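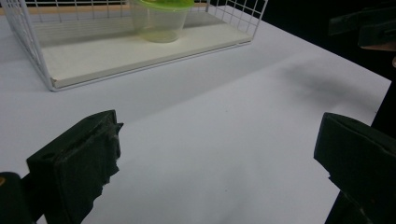 The hand-held gripper at the practice table, with the lidded tub on its tray inside the wire cage.

Pristard opened its workshop to visitors on 28 December 2024, and most of them ended up at the white table near the back. Hoi-yan Kuo was running it. She handed people a gripper with two dark green fingers and asked them to move a plastic container with a lime-green lid between the wire shelf and the tabletop.

The tool records what the hand does, and the recordings go into training the company's robot arm, Mamudix. Each visitor got 4 tries. Kuo wants 700 recordings of this one task before she changes the container.

"People squeeze too hard at first," she said. "Then they slow down, and those are the ones we keep."

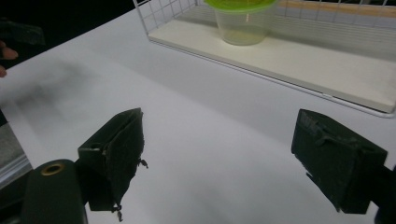

The pads on the gripper fingers show their wear.

The pads take the worst of it. Ivan Stelmakh, who builds the grippers, has tried two materials and likes neither. He would rather swap pads often than use a harder one that slips on plastic.

The arm itself ran in the next room for 30 minutes in the afternoon. It picked up a tub, missed the next one and was stopped and reset. Pristard plans another open day in spring.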